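Comparing finger pads on the hand-held grippers

Posted Sat 11 February
Filed under: Grippers, Workbench notes

I said in the last post that I would write up the pad comparison once I had done enough of it to have an opinion. I now have an opinion, so I'll go through what I tried and what I'm keeping.

For anyone who skipped the earlier posts, I use a pair of hand-held grippers, one for each hand, with a camera on each. I squeeze, the fingers close, and the camera sees what the fingers see. What I wanted to settle was which pads to leave on them. The two candidates were the blue pads I have now and a set of harder grey ones that Esperanza Sotomayor printed for me at Zellbridge before she moved to the Caltidell office.

The test was dull on purpose. Pick up a small container, lift it, turn it, put it back where it came from, go on to the next. I did 20 lifts per object with each set of pads and wrote down every slip. The objects are small cosmetics pots and jars, mostly round, mostly smooth. I picked round ones because they show up a bad pad faster than boxes do. A box has flat sides and will forgive you. A round pot touches the pad along a thin line, and if the pad has no give it spins or squirts out sideways.

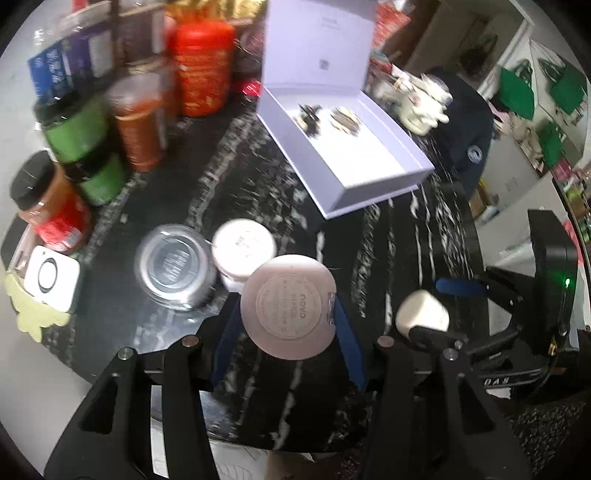

Pale pink pot between the blue pads, with the second gripper over on the right.

The grey pads did better than I thought they would on anything with straight sides. They close to the same place every time, which makes the opening easy to judge by eye, and they don't pick up fluff. On round lids they were poor. I had 12 slips across the whole set and nearly all of them were on the turn, not the lift. The pot would go up happily and then swivel between the fingers as soon as I rolled my wrist.

The blue pads slipped 2 times over the same set. Both were my fault, I think, as I had taken hold too high and had only the rim of the lid. They give a little when you squeeze, so you get a patch of contact in place of a line. The price is that you squeeze harder than you need to, because you can't feel the moment of contact through them as clearly. My hands were sore by the end of the second evening.

Benedicta Sarpong asked me by email whether the pads get in the way of the camera. A bit. With the fingers closed on something short, the pads hide its sides and you are left looking at the top. For a pot with printing on the lid that's fine, and it's even useful, because the lid tells you which way round it is. For a plain white lid you have nothing to go on once it starts to turn. I would rather have the camera slightly further back, and I may try that in April when I have some time off.

Working with both hands was the other thing I wanted to look at. One gripper at a time is easy after an hour. Two is a different job.

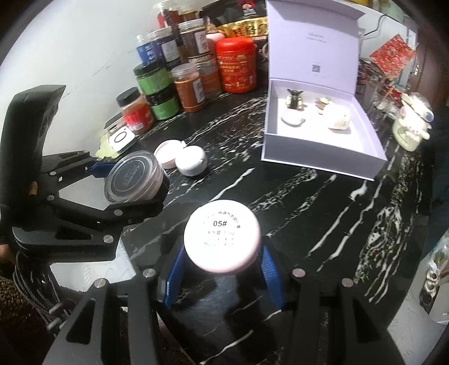 My left hand is the weaker one and it showed. I tend to come in low with it and catch things at an angle, so they end up tipped over on their side when I meant to keep them level. Changing pads made no difference to that. What helped was slowing down and bringing the left gripper in before the right had closed, so that I was only watching one set of fingers at a time. I also moved my chair. With the chair square to the table the left arm had to reach across, and with it turned a little the whole thing got easier.

Cables are still a nuisance. I have tried clips and I have tried tape, and at the moment I let them hang down and keep my knee out of the way. If anyone in Blackburn or nearby has a tidy answer to this I would like to see it.

A few loose notes:

The screws on the fingers work loose. I check them at the start of each evening now, and a small drop of thread lock is on the list.

Wipe the pads. Cosmetics lids have a film on them and after a while the pads lose their bite. A damp cloth does it. I tried an Etine cleaning wipe as well and it left them greasy, so I went back to the cloth.

Keep a spare pair of pads cut and ready. Changing them takes me 12 minutes with the screws and the lining up, and most of that is finding the small screwdriver.

So the blue pads stay on for now. I'm going to keep the grey ones in the drawer for boxes, and Esperanza has offered to print a version with a shallow groove down the middle, which might sort out the spinning. I'll run the same lifts again when they arrive and put the numbers up next to these.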